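Unit 3: Rapid Prototyping in Defense Acquisition

A rapid program trades scope for time. The requirement is written short, a residual capability goes to one unit, and the wider buy is decided later on test data.

Terms
Threshold: the minimum value the user will accept.
Objective: the value the user wants if cost allows.
Residual capability: prototypes left with the unit after the trial.

Worked case: Genell, a towed jammer
Threshold range 200 m, objective 300 m. Three prototypes were built. The range threshold was met in the first trial; setup time was not. The program office kept the design and rewrote the crew drill.

Points to note
Training and spares must be funded before delivery. A prototype without spares is lost to the unit at the first fault.
Test data belongs in the contract. If the vendor holds it, the follow-on buy cannot be competed.

Reading: Suksawat, Fielding Before the Requirement Is Final, ch. 3.
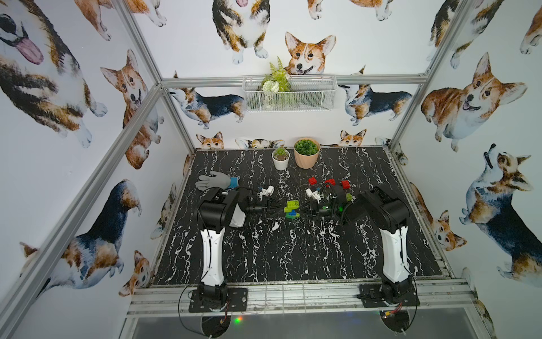
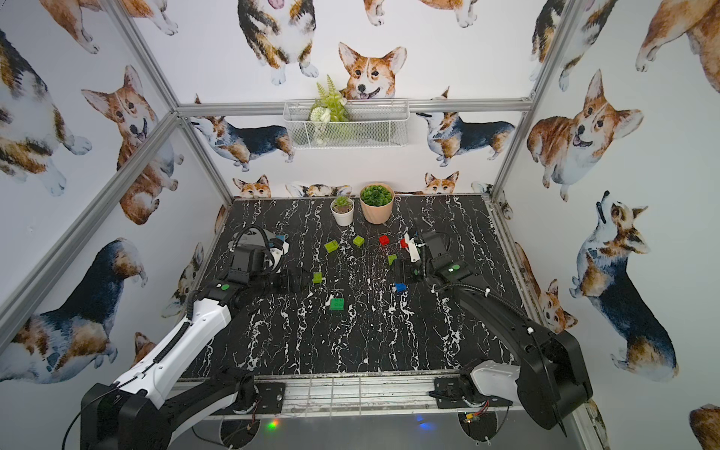

Ifeoma Tamuno objects that the Genell case understates sustainment: in her view a rewritten drill moves the cost to the unit, and the setup time should have been reported as a failed threshold.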